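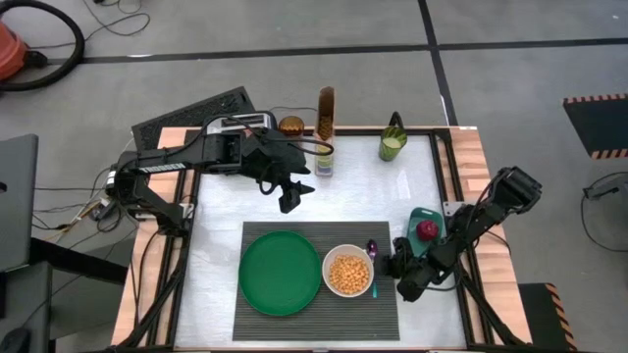
Work on the Warthorpe meals component continued through the second half of the reporting period, and the fixed-menu trial has now replaced the old tray service at both sites. The trial covers place settings as well as food, as set out in the revised work plan. The basic setting is a placemat with a bowl and a small spoon in a strong colour, such as the purple and teal one standing at the bowl here, and it is laid the same way at every sitting. The mat fixes the position of the bowl, so a resident with low vision can find it by touch from the table edge. Staff at Taltevstead had been using white bowls on bare tables until June, and the change was made there first.

Meals served. A total of 3,687 midday meals were served across the two sites in the period. Of these, 497 were texture-modified. The texture-modified share was higher at Warthorpe, where the intake includes residents discharged from hospital. Evening meals are not funded under this agreement and are excluded from all figures in this report.

Plate waste. Waste was weighed at the end of each midday service on the kitchen scale and entered by site. Weights from the first two weeks at Warthorpe were discarded after the scale was found to be reading low. It has been recalibrated. The remaining records are complete except for 41 meals where trays were scraped before weighing. These meals are included in the service count and left out of the waste calculation.
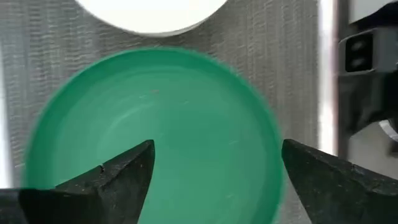 Waste fell at both sites after the portion sizes were revised. The fall was larger for vegetables than for meat or starch. We do not attribute it to the tableware alone, as the Triketti menu cycle was introduced in the same month and the two effects cannot be separated with the data held. A staggered start would have allowed this and is proposed for any further site.

Supply. The Akl contract for thickened fluids was renewed on the existing terms. One delivery arrived short and was credited in full. Replacement of chipped bowls cost about $800, charged to the consumables line, which remains within budget.

Training. All kitchen and floor staff at Taltevstead have completed the texture grading module. Casual staff at Warthorpe have not, and a second session has been booked.

Variations. We request approval to move the unspent travel allocation to equipment, for a second scale at Warthorpe. No change to the total grant is sought.

Next period. The dietitian's review of the texture-modified menu will be attached to the next report, together with waste weights by menu item.

Report submitted 6 February 2025.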